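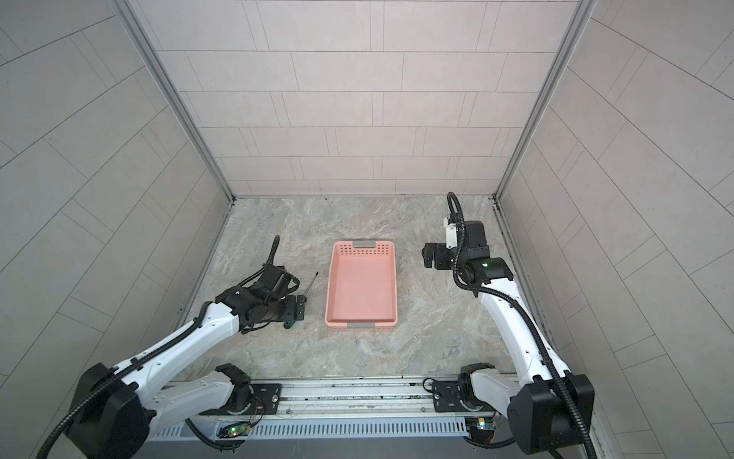 **1/** Read all 97 pages of the new Gandham guidance on "tidy workspace" rules for two-arm cells. I have opinions. Thread.

**2/** Rule one: nothing on the floor of the cell except the task items, listed by name before each run. Fine. We do a basket and a hand tool. It took 11 emails to settle whether the basket is a "task item" or a "fixture." It's a basket.

**3/** Rule two: both grippers must be in a "declared state" before anyone reaches in. Declared by whom? The indicator light? A green light on a wrist tells me something has power. It does not tell me I can put my hand there, and I wish the document said so in plain words instead of burying it in Annex D.

**4/** Marisol Barrera asked the Dramel people about this in January and got a very polite paragraph that answered a different question.

**5/** Cable routing gets half a page. Half a page! Conduit loops that stand up above the wrist, leads hanging over the front rail – that's the stuff I look at first when I walk up to a cell. The section on label fonts is longer.

**6/** Then the 30 second settle time after every stop. I'd love to see where 30 came from. The footnote points to a Ulositz report, the report points to a workshop, and the workshop has no minutes that I can find.

**7/** Credit where due: the bit on long thin tools is good. Write down which way the shaft points before the arm goes for it. We started doing that at Wihongi before any of this and I'd keep it if the rest got binned.

**8/** The "2000 cycles without incident" badge, though. Incident is defined by the person applying for the badge. Come on.

**9/** Comments on the draft are still open. I've sent mine – mostly about the lights and the cables. If you run a cell with two arms, send yours too, and please ask them about Annex D.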